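The Elledholm Line: Report of the Office of Lineage Inquiry

The Office received the inquiry in October. It came by ordinary mail, in a brown envelope, with a check for the standard fee and a cover letter of a single paragraph. The applicant wished to know whether the Elledholm family of Bremwood had any living descendants. No reason was given, and under the rules of the Office none was required.

The file was opened in the usual manner. The Bremwood parish register was requested from the county vault, together with the land books, the probate index and the burial ledger kept by the Salazar funeral house. The register arrived first. It recorded the Elledholms from the year they built the mill to the year the mill burned, and in that span it named 28 persons by birth or marriage. Of these, 23 were accounted for in the burial ledger. The remaining five were children of one household, entered on the same page in the same hand, and after that page the name did not appear again.

It is the practice of the Office to treat a sudden silence in a register as a clerical matter until it is shown to be something else. Clerks fall ill. Books are left in damp rooms. The examiner assigned to the file therefore wrote to the three neighboring parishes and asked for any entry under Elledholm or its known spellings, which include Elldom, Eldholm and, in one tax roll, Elbow.

Two of the parishes replied that they held nothing. The third sent a photocopy of a baptism, with the surname scratched out and the word Salazar written above it.
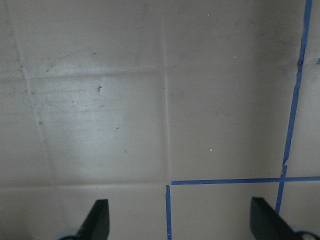
The examiner returned to the burial ledger with this in mind. The Salazar house had kept the ledger in good order for four generations, and the present owners had always been generous with it. On a second reading the examiner noted that the founder of the house, an undertaker without children of his own, began to record expenses for shoes in the winter after the mill fire. He recorded five pairs. In the following year he recorded five pairs again, each a size larger, and a quantity of slate pencils.

There was no adoption order in the court files. There was no guardianship, no petition and no notice in the newspaper. The children had been carried from one name to another without the help of any institution, and the examiner, who had served the Office for most of a working life, found this difficult to enter on the form.

The form provides a box for proof. In recent years most applicants have filled it with a result from Flaredeck, the service that compares samples sent in by members of the public. The examiner asked the applicant whether such a result was available. It was, and it had been available since before the inquiry was made. The applicant had been matched to a cousin line in the old country, and that line was Elledholm beyond any reasonable doubt. The applicant's letterhead, which the examiner had until then regarded only as a return address, was that of the Salazar funeral house.

A further letter was enclosed with the result. The applicant explained that the family had been told, always, that they were Salazars, and had buried around 2000 of their neighbors under that name. They did not wish to change the sign above the door. They wished to know whether they had been burying their own people all that time without being told, and whether the graves had been properly kept.

The Office does not ordinarily inspect graves. The examiner made the trip to Bremwood on personal leave and walked the old section of the cemetery in the late afternoon, with the ledger copy in a folder. The Elledholm plots lay along the north wall. The grass was cut. The stones had been reset at some time in the past, on new footings, and the cost of the work was found later in the ledger under general repairs, in the founder's handwriting.

The findings were issued in the standard form. Descent was certified. In the space marked Surname of Line, where the rules allow one entry, the examiner wrote 2, and the Office let them stand.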